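Returns Cell 4 Back in Service After Dress Hose Fault

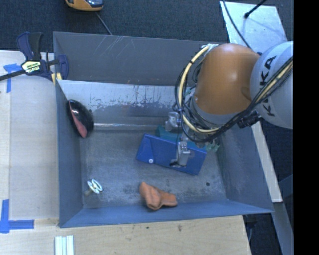

The arm in Cell 4 working over the metal bin, with the gripper above a blue case.

Cell 4 at the Stockdale site was out of use for most of May. A lot of people have asked what happened to it, and the version going around the break room has the arm throwing a part across the aisle. It didn't. Nothing left the bin and no one was hurt. What did happen was serious enough that we want everyone who works near a picking cell, here or at Zarkcombe, to have the full account.

What the cell does

For readers in the office and on the Duvska contract: Cell 4 takes mixed returned goods out of a steel bin one at a time and puts them on the sorting conveyor. The items are whatever comes back. Some are hard and square, some are soft, and some have loops and handles that catch on things. The arm has to reach down past the rim of the bin, tilt the gripper to suit the item, close, and come straight up. The cables and hoses that feed the gripper run along the outside of the arm in a bundle, which the maintenance crew calls the dress pack. It has to have enough slack to let the wrist turn all the way, so some of it always stands away from the arm in a loop.

What went wrong

The fault came near the end of the early shift. The cell had completed 1,319 picks since its last restart. The arm was reaching into a corner of the bin for a flat item leaning against the wall, a pick that needs the wrist turned close to the end of its range. With the wrist in that position, the loop of hose swung out lower than usual and went over the rim. When the arm came up, the hose was pinched between the arm and the edge of the bin.

The controller did not see this as a collision. The force on the arm went up, but it stayed under the stop limit. The limit had been raised in the spring because the cell was stopping too often on soft items that dragged against the wall. The arm finished the lift, and in doing so it pulled an air fitting partway out at the gripper end. Pressure at the gripper dropped and the jaws let go. The item fell back into the bin from near the top of the lift, about 40 inches.

At that point the cell should have stopped and put up a low-pressure alarm. It put up a missed-pick message instead and tried again. It tried 4 times in all before the operator on the next station heard air hissing and hit the emergency stop. On every one of those tries the hose was whipping loose near the rim while the arm was moving at full production speed.

The part that concerns us most

The operator did the right thing and the stop worked. The trouble came next. With the arm stopped, someone opened the gate and leaned in to see where the hose was caught. The gate switch was working, so the arm could not have been driven under power. But the air supply had not been shut off and bled down, and the hose was still trapped under tension. If the fitting had come out the rest of the way at that moment, it would have done so at face height.

We have talked this over with the crew involved and it is not a matter for discipline. The lockout card posted on the gate covered electrical power and said nothing about air. It was written before the present gripper was fitted and it was never updated. Whoever followed that card to the letter would have walked up to a live air line.

What we found

The cell was inspected by our own maintenance crew and by a technician from Tralside, who installed it. Their report runs to several pages and is in the binder at the maintenance desk for anyone who wants to read it. The main findings are as follows.

The hose bundle had too much slack. A clamp on the arm had crept out of position, probably over a period of weeks, and the extra length had all gathered in the loop nearest the wrist. Nobody had been asked to check the clamp position, so no record exists of where it was before.

The motion program treated the arm and the gripper as solid shapes to be kept away from the bin walls, but the hoses were not included. As far as the program was concerned, the loop wasn't there.

The pressure sensor was reading correctly. Its signal was wired to the controller and was being logged, but the alarm tied to it had been switched off during commissioning and never turned back on. The log shows the pressure falling at the moment of the lift.

The bin itself had no part in the fault. Several people have pointed to the scuffs and worn paint inside it as evidence of earlier crashes. It was an old bin before it was ever put in the cell, and the inspection did not find a mark that could be matched to this event.

What has been changed

The hose bundle has been shortened and reclamped. A line of paint marker now runs across each clamp and onto the arm, so that any creep will show as a break in the line. The damaged fitting and the hose behind it were both replaced.

The force limit is back to its original setting. Expect more nuisance stops on soft goods. Please clear them and log them in the usual way, and do not ask the shift lead to raise the limit. It is now behind a password held by maintenance.

The low-pressure alarm is on and has been tested. A drop in pressure now stops the arm where it is, and the cell will not retry until someone resets it at the panel. The number of automatic retries after an ordinary missed pick has been cut to one.

Tralside has added a keep-out zone around the hose loop in the motion program. This means the arm will refuse some picks in the corners of the bin that it used to attempt. Items it leaves behind should be moved toward the middle at the next bin change, with the cell locked out. Don't reach over with a pole or a broom handle to nudge them. We know this has been done.

A manual air shutoff with a bleed valve and a lockable handle has been fitted outside the fence, next to the gate.

New lockout steps for all picking cells

The card on each gate has been replaced. The old cards should be thrown away if you come across one. The new order is:

Stop the cell at the panel and wait for the arm to come to rest.
Turn off the main disconnect and apply your lock.
Close the air shutoff, apply your lock, and open the bleed valve.
Watch the gauge go to zero.
Open the gate and look at the arm and hoses from outside before you go in.
If a hose or cable is trapped or stretched, stay out and call maintenance.

The last step applies even if the fix looks easy. A trapped hose can hold the arm slightly out of position, and the arm or the hose can shift when it is freed.

Everyone who holds a lock for the picking cells has to go through the new steps once with a shift lead and sign the sheet. If you are on nights and have not been scheduled, speak up. Sessions run at 2:30 p.m. at shift change and take less than half an hour.

Running the cell for now

Cell 4 is running at reduced speed until it has completed 3,000 picks without a hose contact or a pressure alarm. Maintenance is checking the clamp marks at the start of every shift during that period. After that the check goes to once a week. The speed will be brought back up in steps, and the conveyor crew will be told before each one.

The same checks have been made on the cell at Zarkcombe. Its clamps had not moved, but its low-pressure alarm had also been left off. It is now on. The Duvska cell uses a different gripper with no air supply, so the pressure items don't apply there, though the clamp marks have been added.

Returns that would have gone through Cell 4 were sorted by hand at the two benches by the dock door while it was down. The backlog has been cleared and the benches are going back to their normal use. The carts borrowed from packing need to be returned as well, and packing has asked for them more than once.

Reporting

Two people told us afterward that they had noticed the hose loop hanging low in the days before the fault. Neither was sure it mattered, and there was no obvious place to write it down. The fault log on the panel only accepts a report if the cell has stopped. A paper sheet now hangs on each fence for anything that looks or sounds different: a loose cable, a new noise, a hose rubbing, an item dropped for no clear reason. Maintenance reads the sheets daily and writes a reply on the same line. If you can't get to the sheet, call the maintenance desk at extension 40.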